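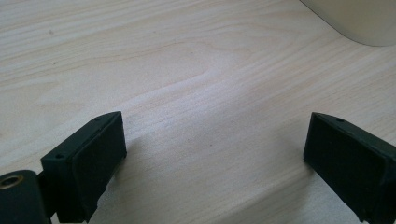
A reader of the last post wrote in to say that hardwax oil is a waste of money on a desk, that two coats of water-based varnish would outlast it by years, and that anyone who has owned both would know it. I have owned both. The comment is fair on one point and I will come to it, but it mixes up two kinds of wear.

Varnish makes a film. The film sits on top of the timber and takes the abuse until something gets through it. Oil goes into the surface and leaves very little on top, so it starts to look tired sooner and is far easier to put right. How long a finish lasts before its first mark is one figure. How long it takes to get rid of that mark is another, and for a desk I care more about the second.

My old desk had a Fedix satin varnish, two coats, put on in July with the windows open. It was good for a long time. Then the front edge went, where forearms rest, and the varnish there turned soft and slightly tacky. Skin oils and hand cream do this to some water-based films. Washing with mild detergent helped for a week or so. Patching it did not work: the new varnish showed a clear line against the old, and the only proper cure was to take the whole top back to bare wood.

The next top I did with Tremow hardwax oil, clear matt. The method, for those who asked:

- Sand to 120, then 150. Stop there. Going up to 240 closes the surface and the oil does not take evenly.
- Vacuum, then wipe with a cloth just damp with white spirit. Let it dry fully.
- Stir the tin well. The matting agent sinks, and an unstirred tin gives a glossy first half and a chalky second half.
- Apply very thinly with a white pad. After ten minutes, wipe off everything that will come off.
- Leave overnight, then a second coat, thinner than the first.

Lay used cloths flat outdoors to dry, or put them in a tin of water with a lid. Oily rags in a heap can heat up and catch fire on their own.

The common fault is too much oil. The Tremow tin gives a spread rate and I ignored it the first time. The result was a surface that still marked under a fingernail after 7 days. Scrubbing back with a pad and a little fresh oil dealt with most of it.

On colour: even a clear oil darkens pale wood, and the effect is permanent for practical purposes. Boström sell a version with a trace of white pigment to cancel this. I tried it on an offcut. It keeps the raw look well on flat grain but collects in open pores, so ash comes out speckled. On maple or birch I would use it.

Now the fair point. Oil is worse with standing water. I left a wet glass overnight on test pieces of each finish and the varnish showed nothing at all. The oiled piece had a pale ring, which faded over the next day but left the grain raised. A light rub with a grey pad and a dab of oil fixed it – perhaps five minutes' work – but on a kitchen table that would be a weekly job and I would not choose it.

Hesness make a two-part oil that is said to cure harder and cope better with water. It costs a good deal more and has to be used up once mixed. I have a small pack and will put it through the same glass test when I have enough offcuts of the same board.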